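Search this site Search Go

Reading a Town Through Its Papers: Notes for Session 8
Local History Methods, first-year elective

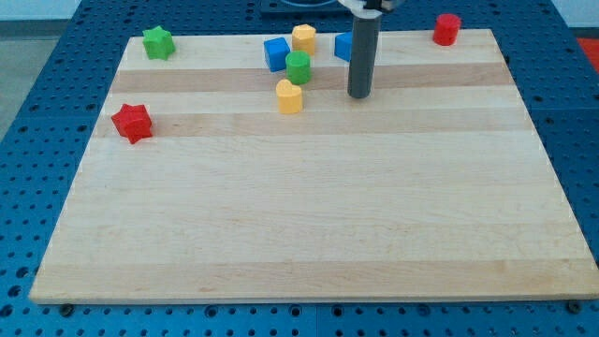
Renji Noguchi wrote in after last session to ask whether a council minute book can be trusted at all when the clerk was also the mayor's brother-in-law. Could we please spend some time on that before moving on to diaries?

Yes, and gladly! It's a wonderful question and it gets us straight into the Stodora material.

1. What a minute book is

A minute book records decisions. It very seldom records the argument that led to them. When the Stodora clerk writes "after discussion, carried", there may have been a three-hour shouting match behind those words, or a nod between two men who'd settled it over lunch. Look for the places where his habits slip. In the June entries he suddenly starts naming who spoke against the new wharf, and he keeps it up for 59 pages. Why then? I have my own theory, but I'd love to hear yours first.

As for the brother-in-law: family ties were ordinary in a settlement of 300 people. Bias is evidence too. Ask what he had to gain by leaving a thing out, then go and see if somebody else wrote it down.

2. Finding the somebody else

For Stodora we're very lucky. Set these beside the minutes:

- the rate book (dry as toast, and my favourite source in the whole course)
- the Mizuno family letters, 147 of them, mostly from the daughter at boarding school
- the schoolteacher's log, which has weather, absences and a surprising amount of gossip
- shipping notices in the Prananance newspaper

The letters and the rate book disagree over when the Mizunos gave up the store. Don't rush to pick a winner. A rate book can lag a year behind the real occupier, and a homesick fifteen-year-old can get a date wrong. Write down both, with the reference for each.

3. Reading aloud

Try this with a partner. One of you reads a minute entry out loud, slowly, and the other stops you at every word that hides a person. "It was felt." Felt by whom? "The labour was found." Found where, and paid what? Yuto Kaneko's group got through a single paragraph in forty minutes last year and it was the best discussion of the term.

4. For next time

Read the teacher's log to the end of the second winter. Choose one event that also turns up in the minutes and write a page comparing the two. Quote exactly, odd spellings and all. Please don't tidy the grammar!

The handwriting gets rough after the clerk changes pens. The long s is gone by this period, so if you think you see one it's probably an f. Alphabet sheets are in the folder at the back.

Optional: the Stistura parish register, for anyone who has caught the bug.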